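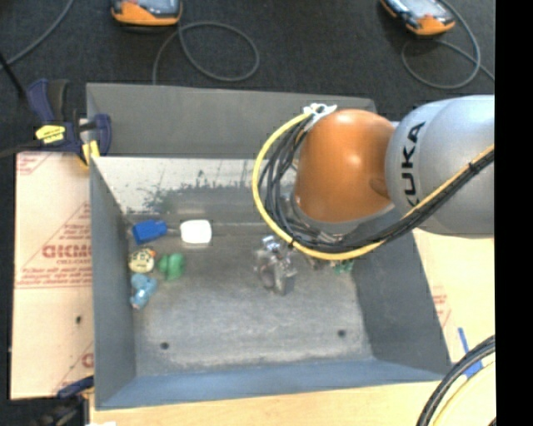 *The big grey metal bin, with a few small bits still sitting in the back left corner.*

I've had a thing about bins for years now, so bear with me. Every workshop I've ever spent time in has one big metal bin that everything small gets tipped into, and every one of those bins ends up with the same handful of bits in the same back corner, sulking. Mine at home does it too (mine's a lot smaller and lives under the bench next to the paint tins). So this page is all my bin tips in one spot, mostly for people with sheds and garages, though a few of them work just as well for a laundry or a craft room.

## Go for sloping sides

If you're buying or making a bin for small parts, get one with sides that lean in towards the bottom. Straight walls look tidier on the shelf but you end up scraping your knuckles down them every time you want the last washer. With a slope you can sort of scoop up the side with a flat hand, and it's so much nicer! Sheet metal is my favourite for it. Plastic's fine for light stuff, but I dropped a box of coach bolts into a plastic one in October and cracked it right across the base.

## Don't fuss over scratches

A working bin is going to get streaky and scuffed on the floor. Leave it. I used to sand mine back and repaint it every year, which was a total waste of a weekend, and the colour never matched anyway. What you do want to look for is rust. Run a dry rag over it, and if the rag comes up orange, give that patch a rub with fine steel wool and a wipe of light oil.

Don't over-oil, though. I did once and had sawdust porridge for a month.

## Holes in the bottom

If yours has holes in the floor, check what fits through them before you tip anything in. Yen-ting Chiang lost half a jar of grub screws that way, and found them in the drawer underneath when she moved house. A bit of flyscreen mesh taped on from underneath sorts it out and still lets the grit fall through. If there are bolts meant to go in those holes, put the bolts in!!

## The back corner

Right, so the stragglers. My rule is that once you can see the floor of the bin, you stop and empty the corners properly before topping it up. Otherwise the same few bits sit there forever and you've got no idea how old they are. I use:

- an old pastry brush for dust and tiny stuff
- a magnet in a sock for steel (turn the sock inside out and they all drop off, very satisfying)
- a dustpan with the lip squashed flat for everything else

Fung-ping Yang swears by a Handov scoop, the long one. I've borrowed it and it's good, but it's a bit wide for my bin.

## Tie your leads up

While you're there, look at whatever cables run near the bin. Bundle them together, put a tie at each end of the bend, and leave a nice generous loop anywhere they need to move. I pull mine too tight every single time and then have to snip the ties and start over. A coloured lead in with the black ones is handy as well, you can follow it with your eye and see if anything's rubbing.

## How full is too full

My bin is 700 mm long and I fill it to 100 mm deep, no more. Past that I can't find anything and I can't lift it. I've got a line of paint marker on the inside wall so I don't cheat.

Next up is drawer liners, once I've finished pulling the old ones out.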